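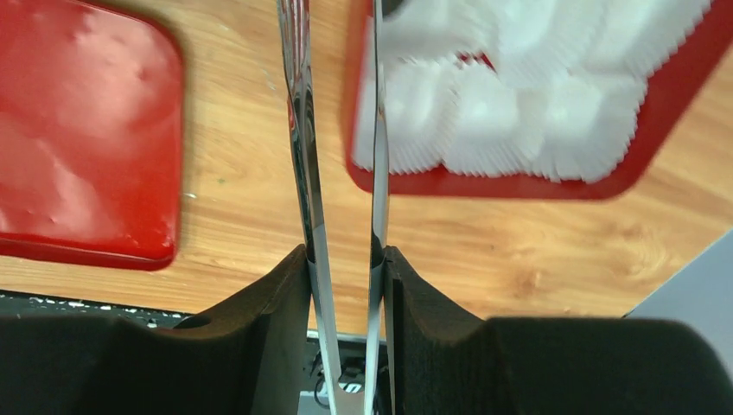
The canteen that wants to know you better

Dzifa Laryea

The pitch reached me in November, on heavy paper, which should have been a warning. Cullix, a catering firm that runs staff canteens in office parks, had a new idea about lunch. Workers would fill in a profile. The profile would talk to the till. The till, in some way I still can't get anyone to explain, would talk to the kitchen, and everybody would eat better and feel brighter at three in the afternoon.

I have been writing about workplace food long enough to remember when the answer to the afternoon slump was a bowl of free fruit. After that it was standing tables, and then smaller plates. Each arrived with a leaflet and a percentage, and each was gone inside two years, usually when the person who had ordered it changed jobs.

So I asked Cullix for the evidence. They sent a summary of a trial at Skisano, an insurance office with 2000 staff. Of these, 200 had signed up for a profile. That is one in ten, and you may want to think about who they were. People who volunteer to tell their employer's caterer what they eat are, I'd suggest, already fairly interested in salad. The summary says they "reported greater satisfaction with lunch". Greater than what? There was no survey before the trial began. I asked twice.

I went to Skisano and ate there. The lentils were good. The fish had been kept under a lamp too long, and the queue at half past twelve went back as far as the lifts. A woman from claims told me she had filled in the profile because there was a free coffee in it, and hadn't looked at it again. Her colleague brings sandwiches. He spent some time telling me about the bread.

What struck me was how little the staff talked about nutrition. They talked about the queue. They talked about the price of soup, and about having half an hour for lunch when it used to be an hour. A cook at Sarpong, a rival caterer that feeds 3000 people a day across its sites, put it to me bluntly: give her two more people on the serving counter and she would do more for morale than any app on the market. Neither of these fixes makes a very exciting leaflet.

Cullix says a second version, to be called Brikudier, will "close the loop between appetite and supply". I read that sentence aloud at home and was asked to stop. The plan is to have 1000 profiles by spring. I have asked what happens to the answers when a worker leaves the company, and was told that the privacy page is being rewritten.

If they add a second till at Skisano, I'll go back for the lentils.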